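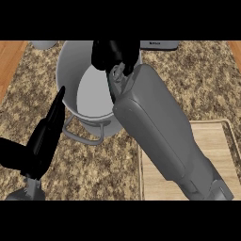 What do people mean when they say a pot of stew keeps? Most of the people we asked meant that it could be eaten on a later day without anyone in the household objecting to the taste.

Figure 1. A large cooking pot and a granite countertop.

4. Leftovers and the second meal

4.1 Background

Earlier work on household food waste has mostly dealt with food that is thrown out. Less has been written about cooked food that is kept and eaten later, although in many homes it makes up a large share of weekday meals. We call this the second meal. The term covers any portion of a cooked dish that is put away after the first serving and eaten by someone in the same household, whether reheated or cold.

The second meal is hard to study with shopping records, which stop at the front door. It is also hard to study with waste audits, which see only what failed to become a meal. Diaries are the usual answer, and they have a known weakness: people write down dinner and forget the bowl of rice they ate standing up at eleven at night. We tried to reduce this problem by asking about the container instead of the meal. Each household was given a set of paper tags and asked to put one on every container of cooked food that was stored. When the container was emptied, the tag was marked with what had happened to the food and put in an envelope.

4.2 Households and materials

The study took place in two towns, Cirnholm and Pellidlow. Cirnholm is the larger of the two and has more one-person homes. Pellidlow has more families with school-age children, and most of its housing was built with a separate pantry. Households were recruited through notices at Harries, a grocery store with a branch in each town, and took part for 18 days in May. The tags were printed on coated stock so that they would survive a refrigerator. A first version, on plain card, curled and fell off during testing and was dropped.

Tags had four fields: the dish, the date stored, the date emptied, and the outcome. The outcome could be eaten, partly eaten, given away, or thrown out. A line at the bottom was left blank for remarks. We had not planned to analyze the remarks, but so many were written that Abla Qudah read and sorted all of them by hand. The coding sheet she used was last revised on 2/4/26 and is available from the authors.

4.3 Results

We printed 3,430 tags and got back 1,828 that could be read and had all four fields filled in. Unused tags were not collected, so the difference between these numbers should not be taken as a rate of loss.

Soups, stews and beans were the dishes most likely to be eaten in full. They were usually made in a large pot, and the person who cooked them had often planned for a second meal from the start. Pasta already mixed with sauce did nearly as well. Plain pasta did poorly. Several remarks on the tags say it had stuck together, and one says only "brick."

Salads with dressing were the dishes most often thrown out, followed by fried fish. Rice fell in the middle, with a clear split between the towns. In Pellidlow it was mostly eaten within a day, often in packed lunches. In Cirnholm it stayed longer and was more often discarded.

Who had cooked the dish mattered less than we expected. What did matter was whether the container was clear. Food in clear containers was eaten sooner, and this held for every type of dish except soup — which people seemed to remember without seeing it.

4.4 Limits

The tags themselves may have changed behavior. A label with a date on it is a reminder, and some households told us they had started eating things sooner. Two asked to keep their leftover tags. We also have no record of food left in the pot on the stove overnight, a habit that came up in the closing interviews and that our method was not built to catch. A tag was meant for a container, and people did not always see a pot as one. Later versions of the instructions name pots and pans directly.

Testura, a storage container maker, supplied the containers at cost and had no part in the analysis.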